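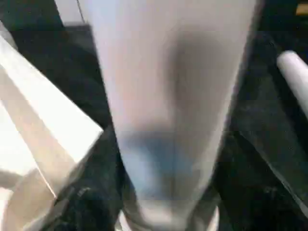 *Cover photo: pale grey-white, with a soft blue band low down.*

# Plekeleo Hall kitchen and pantry walk-through

Wednesday, June 25, 2025

Second look since the May one, and what a difference! Items marked [x] are fine, items marked [ ] still need doing. Comments are underneath each.

## Coming in

- [x] Both exits clear and unlocked from the inside
 - The stacked chairs have moved to the storeroom. You can walk straight through now, even with a tray.
- [x] Exit sign lights up on test
- [ ] Door mat lies flat
 - Back corner is still curling up. Tape will do until the new one arrives.

## Stove and oven

- [x] Gas shut-off easy to reach and labelled
 - Love the new label. Big red letters, right at eye height.
- [x] Range hood filters clean
 - Spotless! Whoever did these, please do mine at home.
- [ ] Oven door seal
 - Small split on the hinge side. Jivari quoted $86 for the part and we can fit it ourselves.
- [x] Fire blanket on its hook, extinguisher tag in date

## Fridge and freezer

- [x] Fridge at 4 °C or colder
- [x] Raw meat on the bottom shelf, covered
- [ ] Temperature log filled in daily
 - 7 blank days since the last check. The sheet has gone up on the fridge door with a pen on a string, so fingers crossed.
- [x] Freezer seal and light

## Pantry

- [x] Everything off the floor
 - The shelving from Ó Dubhghaill is brilliant. Solid as anything, and you can sweep right under it.
- [x] Shelves fixed to the wall
- [x] Older tins at the front
- [ ] Allergen list matches what's in the tubs
 - Sesame is missing from the list. Quick fix, but it has to be done before the next community lunch.

## Sinks and cleaning

- [x] Soap and paper towel at the hand sink
- [x] Cleaning products kept apart from food
- [ ] Hot water at the hand sink
 - Takes ages to come through. Plodix will look at the mixing valve, call-out is $276. Use the left-hand sink until then.
- [x] Floor drain running freely
 - No smell at all this time, hooray.

## First aid

- [x] Kit on the wall, not in a drawer
- [ ] Blue bandages topped up
 - Down to the last few. A box of 200 should see us through to winter's end.
- [x] Burn gel in date
- [x] Emergency numbers and hall street address posted by the phone

## Still open

Mat, oven seal, fridge log, sesame, hot water, bandages. The sesame one comes first. Please tick things off on the paper copy in the office as they're done and put your initials beside them.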